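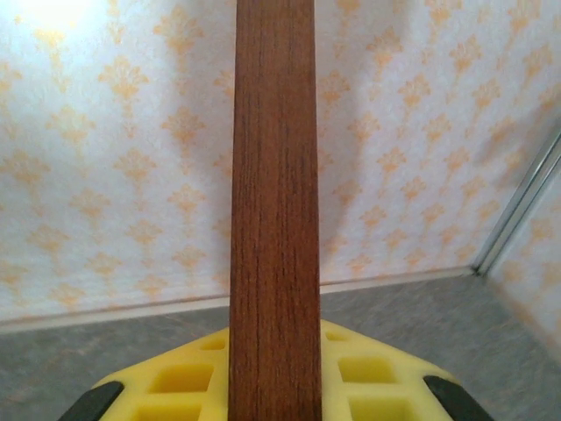 The Forkent Supper Hamper for Two

I've been asked for a takeaway version of our Friday menu ever since we opened the restaurant at Ukcombe, and I kept saying no. Our food is best eaten within a minute of leaving the stove, and I couldn't bear the thought of my nice crisp potatoes steaming themselves soggy in a car park in Cowie. So the hamper is a cook-it-yourself supper, with the fiddly bits done by us and the last 13 minutes left to you!

You get a beef and ale pie (raw pastry, filling already cooked), buttered leeks, a tub of mustard gravy and two slices of my mum's treacle tart. Bread and salted butter as well, for people like me who get hungry while the oven warms up.

The pie needs longer than the rest, so put that in first. It wants 40 minutes at gas mark 6, and everything else goes on for those last 13. It's all on the card in the lid, which Jordan Wainwright in our kitchen wrote out after I'd made a complete hash of my own version.

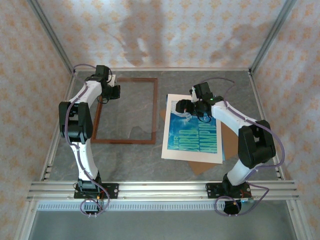 The gravy is the part I get asked about most. We start it on a Monday with roasted bones and let it tick over until the next day, and no, I won't be giving out the recipe (sorry, Dad). It comes a bit thick from the fridge, so loosen it with a splash of water in the pan.

There's a vegetarian hamper too, with a mushroom and chestnut pie and an onion gravy that I sometimes prefer. Please tell us when you order, as the two are made on different days.

What you need to know

Serves: 2
Pie weight: 970 g
Gravy: 318 ml
Keeps: three days in the fridge
Contains: wheat, milk, egg, mustard, celery
Order by: noon the day before

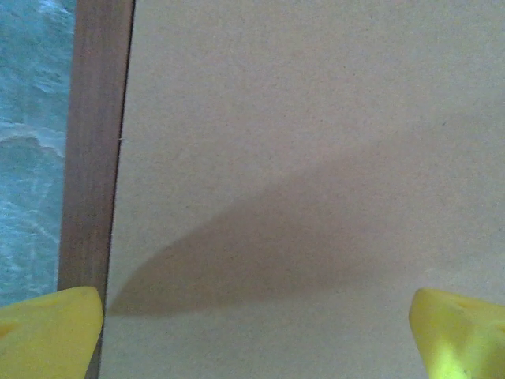 Collect from the side door between four and six, or from the Zarkora wine shop in Cowie on Saturdays. They'll happily pick you a bottle to go with it, and they've talked me into a very good cider more than once. We don't post hampers, I'm afraid. I tried it one January and the tart arrived upside down.

Please bring the pie dish back when you're next passing. We knock the deposit off your next hamper, or off your bill if you're stopping for dinner.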